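Tuesday, dictionary bench

Back on the Provmont wordlist this morning. Busisiwe had left me 245 headwords in the L file (thank you!) and I got through 139 before lunch, which I'm pretty pleased with. Most of the entries under "lax" and "lean" were fine. The trouble starts when a word has two senses that sit close together and the old definitions just point at each other – "lenient: not strict" and then "strict: not lenient". You could go round that loop all day.

I rewrote both and put the old wording in the comments column so Kazuhiro can complain if he liked it better.

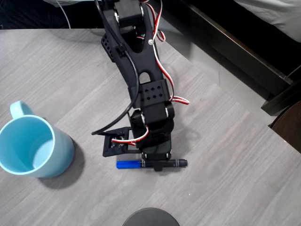

Pronunciations

Still a mess. The Givgate export drops the stress mark whenever it comes before an L, so "allow" and "delight" both come out flat. I fixed those two by hand and then stopped, because I really don't want to do the whole file that way. Kazuhiro thinks the script is reading the mark as an apostrophe. Sounds right to me, haven't checked.

American spellings go first in every entry from now on, with British ones after in brackets. Busisiwe and I went back and forth over "license" and left it open.

To do: finish L, ask Orkia if we can have their example sentences for "lend" and "loan" – ours are awful – and rerun the export.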